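Anju Katiyar on Coffee, Night Shifts and Her First Novel

By Timothée Barbier
15 February 2020

Anju Katiyar wrote most of her first novel between four and six in the morning, at a kitchen table in Trosby, and she is still a little amazed that it exists. "I keep picking it up to check that my name is on it!" she says, laughing.

The book, Kurnport, follows two sisters who run a ferry ticket office in a harbor town that is slowly losing its boats. Katiyar worked nights at a bakery while she wrote it, and you can feel that in the pages. There's so much bread in this book (I had to stop twice and make toast).

"I'd get home with flour in my ears and I was too awake to sleep," she says. "So I made a coffee and sat down. My rule was one cup, one scene. Some of those scenes were terrible. I had over 4000 words about a parking dispute."

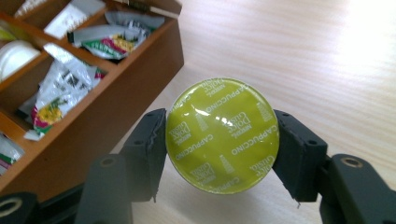
The parking dispute is gone now, and so is an uncle who used to turn up in every chapter. Her editor, Jozefína Vondráček, asked her to take him out and see if she missed him. "I sulked for a week," Katiyar says. "Then I read it through and the sisters were finally talking to each other. He'd been in the way the whole time, poor man."

What I love most is the dialogue. The older sister, Mina, hardly ever finishes a sentence, and you always know how it would have ended. Katiyar says she got that from the bakery, where the ovens were so loud that people gave up halfway and pointed.

She has left the night job but kept the hours. The second book is set inland, on a bus line, and she has 2810 words of it so far. "No uncles," she says. "There may be a cousin."

She reads at the Hivside library in July.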